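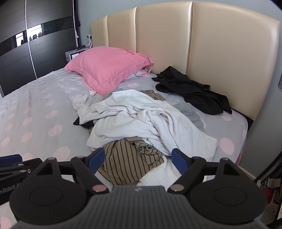 2 min read

Budgeting for handheld grippers: buy two or four?

phong_to
We're pricing gear for folding laundry at home, clothes on a bed, one person doing the folding. Kakura wants 700 a unit and I've got money for four if I skip spares. My gut says get all four, more hands means more hours! Talk me out of it?

cu_bench
Get two. Seriously. I bought a full set last October and the finger pads were what ate my budget, 20 a pair from Heltcombe plus shipping, and I was reordering before I'd even paid off the first invoice. Two units and a drawer full of pads, you'll be happier.

wenthorpe88
Disagree with cu_bench. Pads are cheap next to a person sitting idle while the only working unit is on the charger. I'd go for three and borrow the difference from the storage line (you are budgeting for storage, right?).

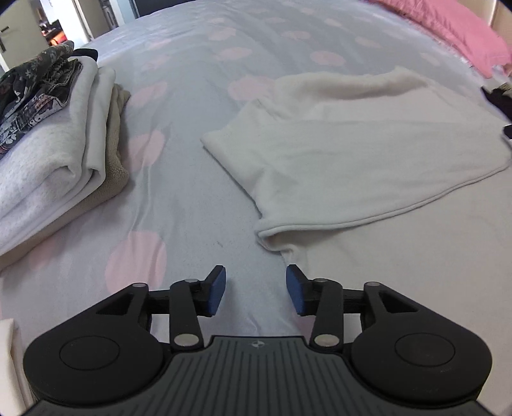

And don't forget clothes. You want thick stuff, thin stuff, short sleeves, patterns, all of it. I spent 154 at a thrift store and wished I'd gone bigger.

phong_to
Ugh, storage. I had zero down for that. Clothes we've got plenty of already.

tin.kim
Phong, ask Kakura if they'll do a bundle. They knocked the shipping off mine when I took spare screws and pads in the same order. Still think four is too many for a first round though, sorry!

cu_bench
Three is fine if you must. But price the pads first.

phong_to
OK, three, pads, and a drive. Emailing them tonight.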